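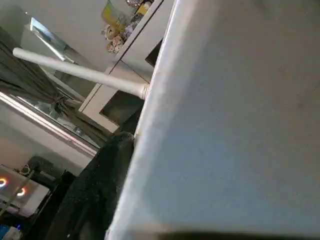

# Skevuris household inventory

Last edited Dec 31, 2022. Released as CSV with plain text notes. Free to use with credit.

Skevuris is a list of things kept in ordinary rooms: shelving, curtains, packages, bottles, plastic parts, cloths, and the places they sit. It has 2,003 rows. Each row is one object, or one group of objects that is stored and moved as a group.

The list started as a way to sort out what was on the shelves at Dremside before the rooms were rearranged. It got longer than planned and the column names had to be fixed, so it was turned into a proper table. The Mazandarani rows were added later and follow the same rules, apart from the differences noted under Known problems.

## What's in the repository

```
skevuris/
 README.md
 objects.csv
 places.csv
 colours.csv
 notes/
 checks/
 rirnus.py
 rirnus_rules.txt
 CHANGES.md
```

- `objects.csv` is the main table.
- `places.csv` lists shelves, cubbies, sills, work surfaces and other spots an object can be in.
- `colours.csv` is the list of allowed colour words.
- `notes/` has one text file for each object that needed more than a line. The limit is 2,000 characters per file.
- `checks/` holds Rirnus, a short script that reads the tables and complains about missing values, unknown colour words and places that don't exist. It doesn't change anything.

## Columns in objects.csv

| Column | Type | Notes |
|---|---|---|
| `object_id` | integer | Never reused, even if a row is deleted |
| `name` | text | Everyday word, singular where possible |
| `group` | yes/no | Yes if the row stands for several things kept together |
| `colour_main` | text | Must be in `colours.csv` |
| `colour_other` | text | May be blank |
| `material` | text | Blank if not known |
| `finish` | text | matte, glossy, textured, ribbed, mixed |
| `place_id` | integer | Points to `places.csv` |
| `size_class` | text | small, medium, large, two-hand |
| `label_text` | text | Only what can be read without moving the object |
| `note_file` | text | Name of the file in `notes/`, or blank |

## How objects are named

Use the plainest name that is still correct. If it is clearly a bottle but the contents aren't known, the name is `bottle`. If it could be a package or a box, the name is `package` and the doubt goes in the note. Guesses about contents don't go in the name column under any circumstances. Early drafts had rows such as "snack box" and "cleaning bottle" that went by colour and shape alone, and they have all been renamed.

Rolled or bundled soft goods get `group = yes` and the name `bundle`. Don't split a cluster into separate rows unless the pieces are stored in different places. Beige rolled bundles were a nuisance here. They look much the same from any side, and the first version of the table had the same cluster entered twice under different names.

Panels and boards are both `panel`. A rod fixed to a panel is not given its own row. It goes in the panel's note as a fitting, with its colour and finish. A loose rod does get its own row.

Curtains are entered one row per piece of fabric, whether drawn or gathered. How far a curtain is drawn is not recorded, as it changes through the day.

## Places

A place is somewhere an object can rest. Every shelf in a unit has its own `place_id`, and so does every cubby, including empty ones. Empty places stay in the table. They were the whole point of the first list - knowing where there was space mattered more than knowing what was already put away.

Places are typed as follows:

- `shelf` - open flat storage within a unit
- `cubby` - a boxed opening in a unit
- `sill` - window sills only
- `surface` - tables, counters, benches
- `floor` - divided by room, no finer
- `gap` - a narrow space between two pieces of furniture

The `gap` type was added after small things kept going missing from the count. If an object is in a gap, enter it there and leave it, then raise it in `CHANGES.md`.

If a work surface is covered with a cloth, the cloth is an object and the surface is still the place. Things on top of the cloth have the surface as their `place_id`. The cloth is not a place.

## Large plastic pieces

Large pieces of moulded plastic are the hardest part of the table to keep consistent. They come off units, get turned over on a work surface and go back in a different position, so the place value goes out of date faster than for anything else.

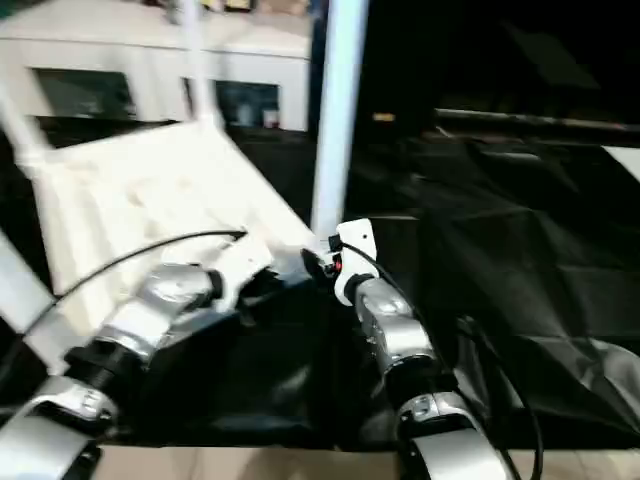 Off-white is the usual colour for these pieces, and `white` and `off-white` are separate entries in `colours.csv`. Pick one by looking at the piece against something known to be white. Next to black cloth nearly everything pale reads as white, so don't judge it there if you can help it.

Finish needs the same care. A slightly ribbed face and a plain textured face can be hard to tell apart at arm's length. If both are present on one piece, enter `mixed` and say in the note which side has which. Don't use `ribbed` for a single raised edge.

Rules for large pieces:

1. Size class is `two-hand` if the piece can't be tilted and kept steady with one hand.
2. The place is where the piece rests, never where it is being held. If it's in the air when you get to it, wait.
3. A piece with a fitting still attached is one row.
4. A piece with the fitting taken off is two rows, and both notes mention the other.
5. The top, bottom, front and back are not recorded unless the piece is marked.

Rule 2 was broken a lot in the first 1,000 rows. Those entries had the work surface as the place for pieces that had only been passed over it. They were checked again and corrected, and the old values are listed in `CHANGES.md`.

## Colour words

`colours.csv` is kept short on purpose. Compound colours are allowed where one word would mislead: `grey-green`, `yellow-green`, `blue-grey`, `olive-brown`. Write them with a hyphen and with the spelling `grey`. Rirnus will reject `gray`.

Shadow is not a colour. The inside of a pale cubby can look olive-brown if no light gets in, and the entry should still be the colour of the material. The same goes for a light grey panel, which may lean blue at one end and warmer at the other depending on the window. Enter `light grey` and move on.

Labels on bottles and packages go in `colour_other`. The main colour is the body.

## Label text

Only copy text that is in plain view. If the label is turned away or partly hidden, leave the column blank. Partial words are not entered. Colours of unreadable labels can still be recorded as above.

## Known problems

- 96 rows have no material. Most of them are glossy pale fittings that could be plastic or painted metal. They have been left blank until someone can handle them.
- The Mazandarani rows were made with an older version of the size classes, without `two-hand`. Anything marked `large` in that part may belong in either class.
- Some notes use "cupboard" for a shelving unit without doors. The tables don't, but the notes haven't been cleaned up.
- Smudges and light wear were noted in the early Dremside rows and then dropped. Don't use the notes to compare condition.
- Two cloths that are the same colour can't be told apart from the table alone.

## Using the tables

Good uses include counting free shelf space, practising with joined tables, testing a storage layout, or working on a word list for household goods. The tables are small enough to open in a spreadsheet.

The tables aren't suited to estimating what a typical household owns. The rooms were picked because they were being tidied, and tidied rooms have more bundles, more packages and more empty cubbies than most. There are no prices, ages or brand names.

## Running the checks

```
python checks/rirnus.py objects.csv places.csv colours.csv
```

Output is one line per problem, with the `object_id` first. No output means the tables passed. The script does not read anything in `notes/`, so the length limit there has to be checked by hand for now.

## Adding rows

- Take the next free `object_id`.
- Add the place first if it isn't in `places.csv`.
- Run Rirnus before sending the change.
- Put one line in `CHANGES.md` with the range of new ids.

Corrections to existing rows are welcome and don't need a note file. If you change a colour on a large plastic piece, say what you compared it with.

The next version will add a `fixed` column for curtains, wall shelves and anything else that doesn't get moved. Work on that starts with the Dremside rows.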